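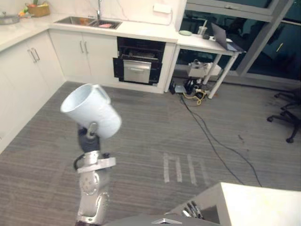
**What does Monthorpe do?**
Monthorpe tests drinking water for small utilities and private well owners.

We run 2 laboratories, in Kilent and Haugen. Standard panels cover nitrate, lead and coliform bacteria.
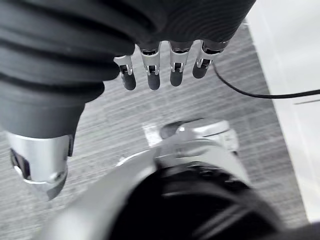 *Four fingers with rounded black tips.*

Samples are logged on arrival and held at 4 °C. The minimum volume is 400 mL — smaller bottles are returned untested.
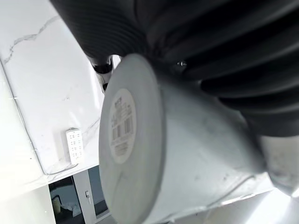

*White cylinder, gripped.*

Reports are issued within 6 working days. Well owners receive the raw values along with

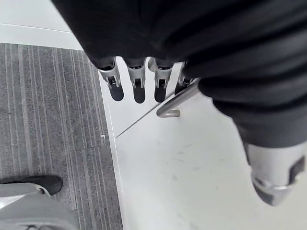 the detection limit for each method. The Prorkska drop-off point reopens in August.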